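Search this site Search Go

Keeping a white table white

A white top shows everything. Ours has been the kitchen table, the sewing table and the place where small children serve up pretend dinners, and most of what follows was learned from getting marks off it. The methods suit laminate, melamine and painted tops. Oiled timber and stone need different treatment, covered on their own pages.

White tops with things out on them, the last one with the toy fruit and frying pan:
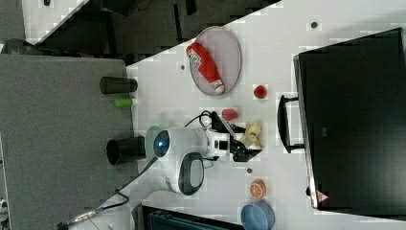
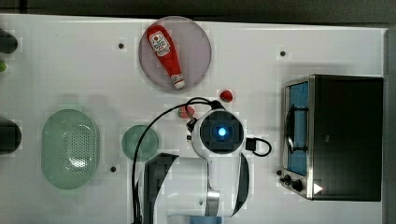
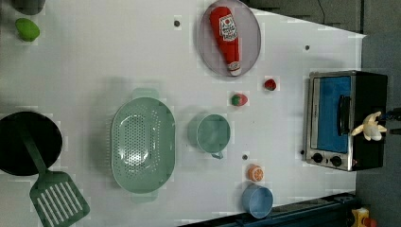 Everyday wiping

Use a damp microfibre cloth and a drop of dishwashing liquid in warm water. Wring the cloth until it stops dripping. Wipe in long strokes from one end to the other, then go over it with a clean cloth and plain water. Most of the greyness people complain about is old detergent that never got rinsed off, and dirt sticks to it.

Dry with a tea towel. If you leave it to air dry in a hard water area you will get spots.

Tomato sauce and other red food

Scrape up what you can with the edge of an old plastic card before wiping. If an orange shadow is left, mix bicarb soda with enough water to make a paste the thickness of yoghurt, spread it on and leave it for 8 minutes. Wipe off gently and rinse. Don't scrub with it, particularly on a gloss finish.

Turmeric is worse. Paste will lighten it, and if the table can be carried outside, a sunny afternoon often does the rest. Parvathi Nambiar wrote in to say she gets better results with a cloth soaked in white vinegar first, rinsed off before the paste goes on. I tried it on an offcut and the colour did come away a bit faster.

Pen, crayon and texta

Ballpoint: methylated spirits on a cotton bud, dabbed and turned often so you aren't moving the ink about. Open a window. Keep metho off painted tops until you have tested it underneath, as it will soften some paints.

Crayon: warm it with a hair dryer on low for a few seconds and wipe with paper towel. Finish with detergent.

Washable texta comes off with water. The other sort needs metho and patience.

Scuffs

Grey scuffs from pots and metal feet are usually metal left on the surface, so try a cream cleanser on a soft cloth before you decide the top is scratched. For real scratches in a painted top, wet and dry paper in 3000 grit will take the edge off, used wet and with hardly any pressure. It will dull the gloss, so stay on the mark itself. Leave laminate alone. Once the pattern layer is gone it can't be put back.

Felt pads under anything heavy save a lot of this. Replace them when they pick up grit.

Heat

Don't put a pan straight from the stove onto laminate. The glue underneath can let go and you end up with a bubble. Cork mats are cheap, and two small ones are more use than one large one. If an edge has already lifted, put a sheet of baking paper over it, press with a warm iron for 5 seconds at a time, then weight it with books overnight.

Things to avoid

Bleach left sitting, which yellows some plastics. Steel wool. Furniture polish, which makes a film. The green side of a sponge.

Yellowing

If the whole top has gone cream near a window, that is sun and cleaning won't shift it. Turn the table end for end every July so at least it fades evenly.

Next page: getting wax out of a tablecloth

Contact us | Copyright Hurkongate Home Notes | Back to top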